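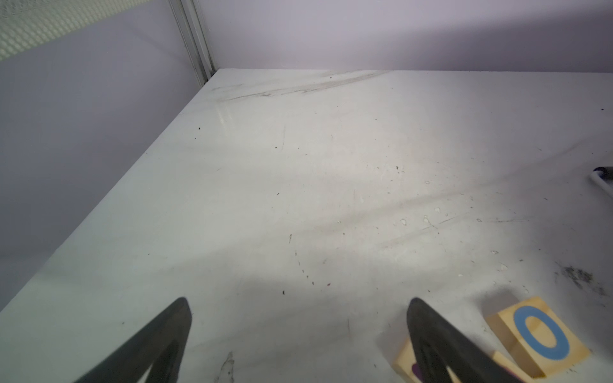
Progress report to the Pettigrew Fund
Review of the Diltari bench kit for small teaching workshops
Prepared by Fadime Çetinkaya, Skutari Workshop
Mon 11 January

Where we are

The grant covers a review of one product, the Diltari bench kit, sold by Pirik as a ready-to-run arm, gripper and wrist camera for colleges and training centres. We are at the end of stage 2 of the work plan. The kit has been set up, the basic handling tasks have been run, and the longer sorting task has been started. We are two weeks behind on that last item for the reason given under Delays.

Spending

The kit and delivery came to £3,000, as in the budget. We have bought nothing else from the equipment line. Staff time is within the allowance.

Work done this period

Keisha Kasprzak did the installation from the printed guide, without calling Pirik, as that is how most buyers would have to do it. The mechanical part of the guide is clear. The software part assumes a newer version than the one supplied, and two of the menu names do not match. We have sent the corrections to Pirik and they have been accepted for the next printing.

Handling tests use wooden letter blocks on a white bench. Blocks were chosen because any centre can get them cheaply and the flat sides suit a two-finger gripper. We logged 166 pick attempts on single blocks placed well apart. The gripper completed the lift in all but a few, and the failures were nearly all with the block turned at an angle to the fingers.

Blocks set close together are harder. When one finger comes down beside a neighbouring block it tends to nudge it, and the next pick then starts from the wrong place. The kit has no setting for this. Emmett Escobedo has written a short routine that turns the wrist before the fingers go down, and we will report figures for it once the sorting task is complete.

The wrist camera gives a usable view of the bench ahead of the fingers. With a block right up against a finger, part of it is hidden, and a printed letter may not be readable at that point. We now read the letter from higher up, before the approach. This adds a little time to each pick but we recommend it to other users.

Wear and cleaning

The bench surface has marked more than we would like. There are scuffs, fine curved scratches and dark specks across it. The kit guide says nothing on the care of the work surface. We have asked Pirik whether they can supply a replaceable mat, and for the price.

Delays

The first power supply was faulty and the replacement was slow to arrive. Pirik did not charge for it. Their support desk answered our messages within a working day, but could not give a delivery date.

Next period

Finish the sorting task, including the letter reading.
Run the 60-minute unattended test, with a member of staff in the room.
Trial session with learners, led by Gwendolyn Lyons.
Draft buying advice for centres, to be checked by Noemi Escobedo.

The final report is still planned for June. We are not asking for any change to the grant. We would like the Fund's agreement to move the learner session to after the unattended test, as the two were originally down for the same week.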